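January 12, 2018. Pekex line, kitting benches

Big day! Lalance cell ran the full morning on its own program and I only touched it to clear one jam at the tray feeder. 110 kits out before lunch, 47 of them the long ones with the brushes in, and those are the ones everybody hated doing by hand.

What I keep noticing is how the talk on the floor has changed. In the fall it was all "what happens to my bench." Now the packers come over and tell me where the cell is slow, and they're right nearly every time. Two of them have asked to learn the teach screen. Put them down for the Nalano course in March (check seats, I think they cap it at 10).

Wrists: the night crew says the soreness is down since we took the insert step off them. Want that in writing from the nurse before I repeat it upstairs.

Still open: clear parts. The acrylic organizers throw glare and the old Meireles sensor loses the front edge of the low compartment. Try side light next, then matte tape on the fixture.
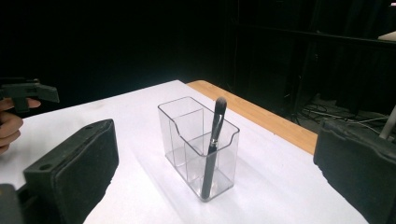 Who fixes the cell when it stops on second shift?
The bench lead does, after the two-hour walkthrough, and calls me only if the same fault comes back.

Spare pads ordered. Run of 2,000 starts once the glare thing is sorted.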